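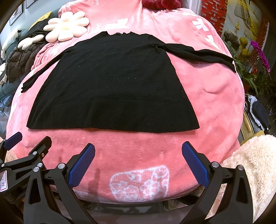 Last edited Saturday, 9:40 pm

1/ I've been knitting and repairing sweaters for other people long enough to have opinions on how they should be stored. The weather is turning in Griltstead and the same questions keep coming in, so I'm putting the answers in one thread.

2/ Knits go flat. Fold them or lay them out, but keep them off hangers. A hanger pulls the weight down from two points and you get bumps at the shoulders. You can steam them out a few times. After that they stay.

3/ Wash before you store. A sweater that looks clean can still have skin oil and food on it, and moths go for that first. I lost a gray cardigan this way in my second year in the apartment. Three holes under one arm and one on the back.

4/ Cool water, a little wool wash, no wringing. Press it in a towel. My Tirkora wool wash costs more than the store brand and I can't say it cleans better. I like that it has no smell.

5/ Dry it flat on something that can take the damp. Pull the hem straight while it's wet. If you leave the hem wavy it will dry wavy.

6/ Black is the worst color for lint. Tape works. A lint roller works. Those little battery shavers are for pills, and if you use one on lint you are thinning the fabric for no reason.

7/ Folding: face down, sleeves across the back, then fold up from the bottom in half or in thirds. Heavy ones at the bottom of the stack. I stop at five in a pile.

8/ Somebody asked about vacuum bags. Fine for acrylic over one season. I wouldn't do it with wool. The fibers get crushed and it takes days for the thing to look right again.

9/ Cedar blocks: they help some, they fade, and you have to sand them. I sand mine in August when I swap the closets over. Lavender smells nice. I've never seen it stop a moth.

10/ If you already have moths, freeze the sweater. Sealed bag, 3 days in a chest freezer, take it out for a day, then back in for another 3. Then wash it. Vacuum the closet floor and the corners, and empty the vacuum outside.

11/ Storage boxes. I use the 60 liter ones from Irneck. The lids fit tight, but the handles crack if you carry them full. Two of mine have tape on them now.

12/ Ruffled or stretchy necklines need a little more care. Don't pull the sweater on by the collar. Gather it up to the neck first, then put your head through. Same going the other way.

13/ Prices, for those who asked. The repair counter at Issahaku charges $86 to reknit a cuff. Moth holes are priced by size. I think that's fair for the hours it takes, but ask for a quote before you leave anything.

14/ Adding this one late: yes, you can store hand-knit socks the same way. Don't ball them up. The tops stretch out.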